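Filed under: Support > Wood Finishes

Anden Hardwax Oil – Frequently Asked Questions

How long before a table can be used?
Light use after 14 hours. Full cure takes 15 days.

How many coats are needed?
2 thin coats. Wipe off the excess from each coat before it sets.

Can it go over varnish?
No. Strip the surface to bare wood first.

Does it darken pale wood?
Slightly. Test the underside before starting.

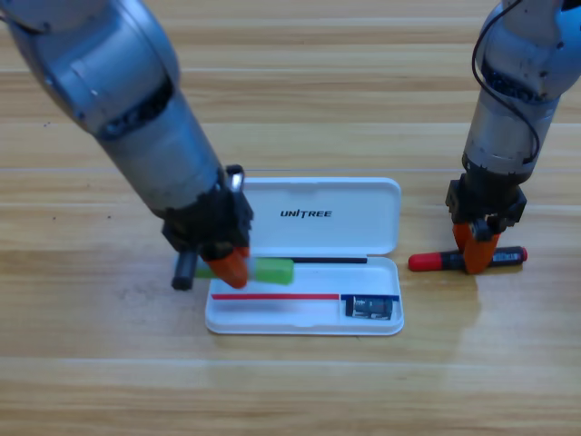

Oil-soaked rags can self-heat – lay them flat outdoors to dry.

Related questions
Volleo floor soap: dilution
Storing opened cans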